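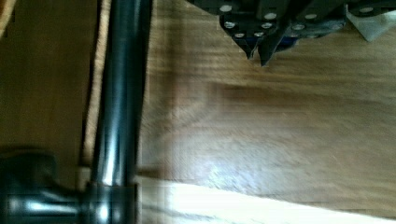
Gripper fingers drooping when the arm is stretched out
Workshop Builds » Arms and Grippers
Started December 15, 2019

fluvimus_bench
Arm is finally going on the home build. It has two pointed fingers in a black housing made of angled plates, all screwed together. Camera is on the wrist. With the arm folded in, the tips go where I send them. Stretched out, they come in 4 mm low. I re-ran the calibration in November and it didn't change. Firmware is the stock Butunier build. Any ideas before I take the housing apart again?

porell92
Check the screws on the plates first. Mine worked loose after a couple of weeks and the whole nose sagged. Threadlocker, the blue kind, and go over them again after the first day.

fluvimus_bench
Did that already. They're tight.

kristiansen_fan
It isn't the screws. If it's fine folded in and low stretched out, that's the shoulder joint giving under load. Put a straightedge under the wrist and measure at 3 distances. If the error grows as you reach out, you have your answer.

porell92
Could still be the plates. They flex. I had every screw tight and could move the tips by hand.

kristiansen_fan
Plates that short won't give you 4 mm. Maybe 1.

tin_shed
What does the gripper weigh? I cut mine down by 92 grams by swapping the back plate and most of my droop went away. I still have a small offset in software, a table with the correction for each reach. Takes an evening to fill in.

fluvimus_bench
Haven't weighed it. Measured like kristiansen_fan said: 0 close in, 2 at half reach, 4 all the way out. So it grows.

kristiansen_fan
Shoulder. Shim it or fit the stiffer bearing from the Porell kit.

tin_shed
I'd do the table first. It costs nothing and you can put the bearing in later.

kristiansen_fan
Then you have to redo the table once the bearing is in.

porell92
I'd still put a dial gauge on the housing.

fluvimus_bench
Bearing is ordered. Using the table until it gets here. Will post numbers for both.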